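### 4.2 Wrist camera placement and upkeep

All runs in this section use the one arm, which we call Ludar. The wrist camera is bolted behind the gripper and looks down past it, so part of the robot is always in view (Fig. 3). We tried masking that part out in April. Made the policy worse, so masking is off for everything reported here.

Mount position matters more than we expected. If the bracket slips even a little, the housing sits differently in the image and old demos stop matching new ones. Our fix is low tech: before each session the operator opens a saved reference view and lines up the row of pegs against it by eye. Two screws, medium thread lock, done.
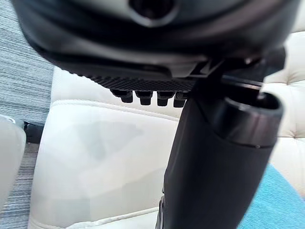

**Figure 3.** Wrist view over the cream seat. Gripper housing at top, row of four pegs on its underside, black arm segment at right.

The seats are a hard case for this camera. Pale upholstery, dark robot, and auto exposure gets pulled about by whichever one fills more of the image. We lock exposure at the start of a session and leave it. White balance too. S. Shenoy found that forgetting the second one cost us 21 episodes, which were droped from the set and are not in the 419 we train on.

Background stays as it is. Seams, quilting and striped carpet are left in, no cropping. The seams are usefull since the smooth leather between them gives the tracker very little to hold on to.

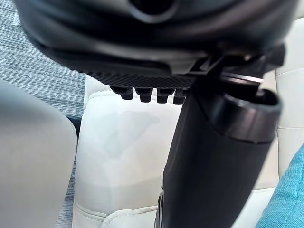

Drift was checked by going back to the same rest pose every 50 episodes and overlaying the view on the reference. Anything visibly off meant stop, loosen, re-seat, redo hand-eye calibration. This happened twice, both times after the cable had been re-routed. The cable now has slack at the last joint and a tie on either side of it.

Cleaning: lens wiped with a dry cloth at the start of the day, pegs and ridged strip brushed out when lint shows. No solvent near the housing. E. Annamalai keeps the log, and the mount drawing (Rizzi bracket, rev 2) is in the supplement along with the torque values. The older bracket fits the same holes but tilts the camera differently, do not mix them. Calibration files are saved per session, see Sec. 4.3 for how these get loaded at training time.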